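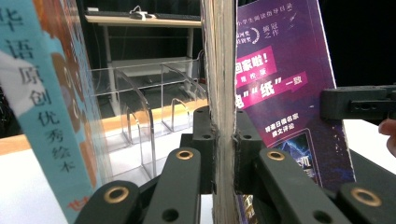

Picture books and other titles in the Lauritsen Reading Room, including one from a Chinese-language picture book series.

About the Lauritsen Reading Room

The Lauritsen Reading Room is the library of the Lauritsen School, serving children from kindergarten through grade five and the families who bring them. It holds 1,472 books for lending and is open to every enrolled student during the school day. Parents and guardians may also borrow under their child's name.

Our History

The school was founded as a small weekend language program, and its first books were kept in two cabinets in a rented hall. Families donated most of them. When the school moved to its present building, the former music room was set aside for reading, and the collection was sorted and labeled for the first time. Gediminas Kairys was appointed librarian that January and has held the post ever since. The shelving plan, the loan rules and the repair bench were all introduced under his direction.

The Collection

The greater part of the collection consists of picture books and early readers in English and Chinese. Original Chinese picture books, written and illustrated by Chinese-speaking authors, are purchased in preference to translations wherever a suitable title exists. Students thus meet the language as it is used at home and in print. The remainder is made up of chapter books, poetry, nature and science titles, and a reference shelf of dictionaries and atlases that do not leave the room.

Books are arranged by reading level first and by language second. Within each level, titles in both languages share the same shelf. A colored label at the foot of the spine shows the level, and a printed card inside the back cover gives the title, the shelf and the date of purchase. Large or heavy volumes are kept on the lower shelves so that younger students can reach them safely.

Some of our books are well worn. A book with rubbed edges and soft corners remains on the shelf as long as its pages are complete and its binding is sound. Loose pages and split spines are repaired at the bench at the back of the room. A book that cannot be repaired is withdrawn, and a replacement copy is requested when the title is still in print.

Special Shelves

Two named shelves are maintained apart from the main sequence.

The Kukatard Shelf holds stories intended for reading aloud. Teachers may reserve up to 3 titles from it at a time for classroom use.

The Sadness Shelf was set up at the request of our teachers and carries books on loss, moving away, illness in the family and other hard subjects. Students may read from it freely in the room. For home loans, we ask that a parent or guardian be told which book has been chosen – the librarian is glad to talk through any title beforehand.

Borrowing

Each student may borrow 2 books at a time for a period of two weeks. Loans may be renewed once, unless another reader has asked for the book. Returned books are placed in the bin beside the door and are checked before they go back to the shelf. No fines are charged. Families are asked to replace a lost book or to contribute toward its cost.

The Reading Year

Every student who records 100 books in the reading log during the school year receives a certificate and may choose one new title for the collection. Picture books, books read aloud at home and books read in either language all count toward the total. Logs are available at the desk.

Donations

We accept children's books in good condition in English or Chinese. Please bring them to the desk in person. Textbooks, magazines and books with missing pages cannot be accepted. Shelving for the room was supplied by Flamar, and the school gratefully acknowledges its support.

Visits

Prospective families are welcome to see the reading room as part of a school tour. Tours begin at the front office at 9:30 a.m. and are arranged through the admissions desk.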